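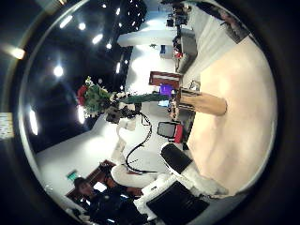 > Can a team enter the December round with an arm that is driven by hand for the whole run?

Driven runs are accepted in the handover class only. In the sorting class the operator has to let go of the controls once the clock starts.

Replying to the rest of the message in order, with the earlier text left in so the archive makes sense.

> We are a second-year group at Birnerum and have only used the Montes rules
> for the block task. For the bouquet task we can't find anything on how hard
> the gripper may close, or where it may hold the flowers.

There is no force limit in the rules. Section 6 says the judges inspect the item after release and take off points for crushed stems or torn wrapping. We treat that as a limit on closing distance. Our students set a hard stop in software for each item before anyone runs it, and the stop is written on the task sheet.

As to where to hold it, grip below the flower heads. Higher up, the leaves get between the pads and the grip is never the same twice. Lower down, the weight of the heads turns the bunch in the fingers as soon as the wrist rolls. Mark the grip point with tape while practising and take the tape off for the scored runs. 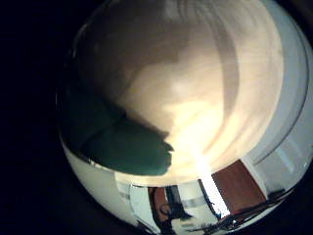
Wrist camera: glare near the middle of a curved reflective surface.

> Our detector was trained on side views from a fixed camera. Will it be any
> use on the wrist?

Very little, in our experience. We tried it last term with the Lolora fixed-camera weights and the detector lost the item on most approaches. Two things hurt it. One is lens distortion, which you can correct if you calibrate each camera separately and don't share one file between them. The other is exposure. With automatic exposure on, a ceiling light entering the view pulls everything else down, and the mask breaks up for several images in a row. Fix the exposure at the start of the session and note the value. Shiny items need their own setting. Do not trust any edge found on one, as most of what the detector sees there is the room. 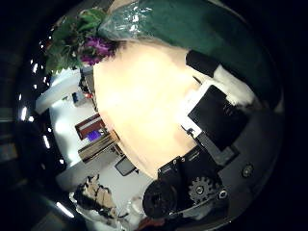
Wrist camera: purple flower and foliage upper left, gear and centre bolt lower right.

> How many runs do people usually record before training anything?

We ask for 30 per item, in sets of 6, with the item put down and picked up afresh between sets. A run is thrown out if the cable catches or the operator stops to think for longer than 20 seconds. Keep the rejected ones in a separate folder. The Zivham logger gives them the same file names if you restart it, so rename the folder first. We lost one afternoon's work to that.

Check the cable before each set. It should have enough slack to let the wrist turn fully both ways, and the slack should hang on the side away from the fingers. Ours was tied too short at the elbow joint, and 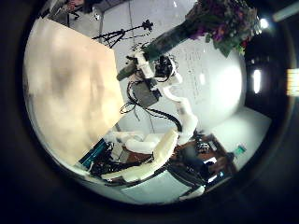 the first sign was a small drift in the last joint that we blamed on the encoder. Retying it cured the drift. If you see the same fault, look at the ties before you open the housing.

> Is the loan arm still available?

It is out until the end of term. After that it goes to whoever has asked on this list first, with 2 weeks as the longest loan. Please say which gripper pads you need, as the soft set is worn and the replacements are not here yet.

The task sheet template is in the list files under October 2024. The column for closing distance is in millimetres. An older copy has it in per cent of full travel, and the two should not be mixed in one data set.

--
Lolora student robotics list
Reply to the list, not to the sender. Trim quoted text where you can.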